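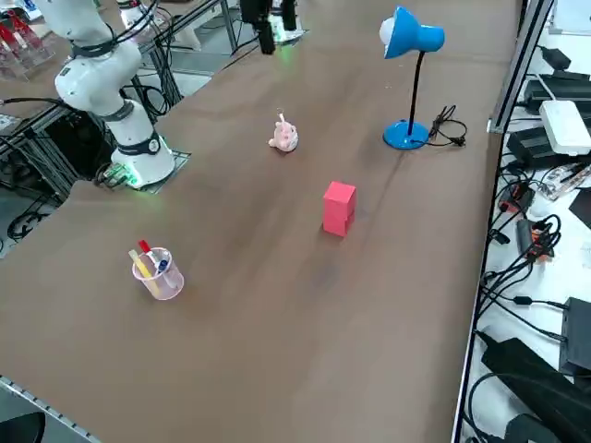

Reading time: 19 minutes

Figure 2. Long table with a brown surface, desk lamp and pink cup of writing tools.

4. How home bakers replace buttermilk

4.1 Comments used in this section

The previous section dealt with the recipes as written. This one deals with what readers said they did with them. We collected the comments left under 40 recipes for biscuits, pancakes, cornbread and soda bread on two sites, Zudis and Wellik. All of the recipes list buttermilk as an ingredient. After removing duplicates, spam, and comments that only asked for a metric version, we had 3269 comments.

A comment was kept for the substitution analysis if the writer said that they had baked the recipe and had used something other than buttermilk. Plans were left out ("I might try this with yogurt"), and so were comments that recommended a substitute without saying it had been used in that recipe. Some cases were hard to decide. A common one was the writer who "always" uses soured milk for baking and then praises the biscuits. We kept these when the praise was clearly about the recipe on the page.

Every comment was read twice, with a gap between the readings. Where the two readings disagreed, the comment was marked unclear and does not appear in the results below. Most of the unclear comments were very short.

4.2 What people used

Milk with lemon juice or vinegar was the most common replacement in every group of recipes. Writers rarely said how long they let the milk stand, and those who did gave very different times. Several poured the acid into the milk and went straight on to the dry ingredients. Others waited for the milk to thicken and were worried when it did not. Most of the printed instructions say to wait a few minutes, but they do not say what the milk should look like at the end, and the comments suggest that readers want to be told.

Plain yogurt thinned with milk or water came second. Here the writers were more exact, perhaps since thick yogurt cannot be poured and a baker has to make a decision about it. Greek yogurt was mentioned more often than regular yogurt. A few bakers used it without thinning and found the dough dry and the biscuits hard to cut. In pancake recipes the same choice caused less trouble, and some readers preferred the thicker batter.

Sour cream and kefir followed. Kefir was the only substitute that writers regularly described as no different from buttermilk. It also came up in comments from people who keep it in the house for drinking, so they may simply be more used to its flavor.

Plain sweet milk, with nothing added, was less common than we expected. It matters more than its share suggests. These comments account for a large part of the complaints about a soapy or metallic taste. The likely cause is baking soda left over in the finished bread: a recipe that relies on the acid in buttermilk has more soda than sweet milk can use up. Only a handful of writers changed the leavening when they changed the liquid. One reader of a Wellik cornbread recipe wrote, "Used regular milk, doubled the sugar, still tasted like pennies." The recipe had no baking powder in it at all.

4.3 Differences between the two sites

Zudis prints a substitution note under the ingredient list of most recipes. Wellik keeps its substitutions on a separate page. Readers of Zudis mostly used what the note suggested, while readers of Wellik used a wider range of things, including pickle brine, whey from strained yogurt, and almond milk with vinegar.

The sites also differ in how comments are shown. Wellik puts the newest first. Zudis puts the ones marked helpful first, and a substitute that did well for an early reader is then seen by everyone who comes later. On one pancake recipe, nearly 300 comments mention the same mix of sour cream and water, and many of them credit an earlier comment for it. We counted each as a separate use, as the writers did bake the recipe, but they should not be read as separate discoveries.

4.4 Powdered buttermilk

We treated powdered buttermilk as its own group. Bakers who used it fell into two camps: those who mixed it with water first and those who stirred it into the flour and added the water later. Neither group reported more failures than the other. The question of which is correct still took up long threads on both sites, most of them in January, when the biscuit recipes get heavy traffic.

The Manzano baking handbook, which several writers cite, gives only the second method. The Praltcombe recipe cards give only the first. Readers who owned one of these tended to state its method as a rule — in one thread, both were quoted in full, one after the other, with no reply to either.

4.5 Limits

People who comment on recipes are not all the people who bake them. A baker whose biscuits turned out fine may have no reason to write, and one who swapped an ingredient may not want to admit it after a bad result. Star ratings were not used here. Many readers gave five stars to a recipe they had changed in four or five places, and a few gave one star before baking it.

We also could not check amounts. "A splash of vinegar" and "some lemon" were typical, and we did not try to turn them into spoonfuls. The baking tests in Section 5 use measured amounts of each substitute in a single biscuit recipe, with the soda held constant in the first set and adjusted in the second. Pickle brine was left out of the tests.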